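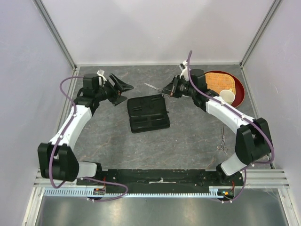 September
By Selma Pavlović

Jimdale has started selling the Clakum compact, a pocket camera with a 3x optical zoom and a flip-up screen. Prints from our test shots were sharp at letter size, with a little noise in the shadows. Startup is slow and the menus take some learning.
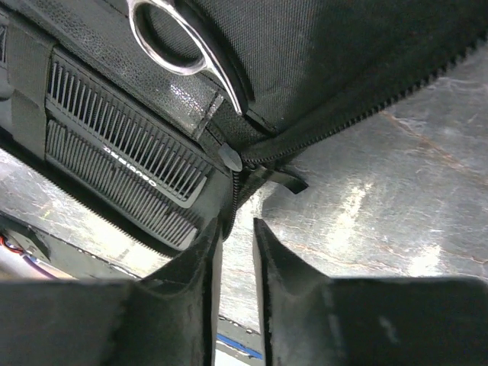 The battery charges over USB and comes with a wrist strap. Spare batteries are sold in packs of 2. Members can borrow the store's demo camera until Friday; ask Haris Omerović at the counter.

We use cookies to improve this site. Accept | Settings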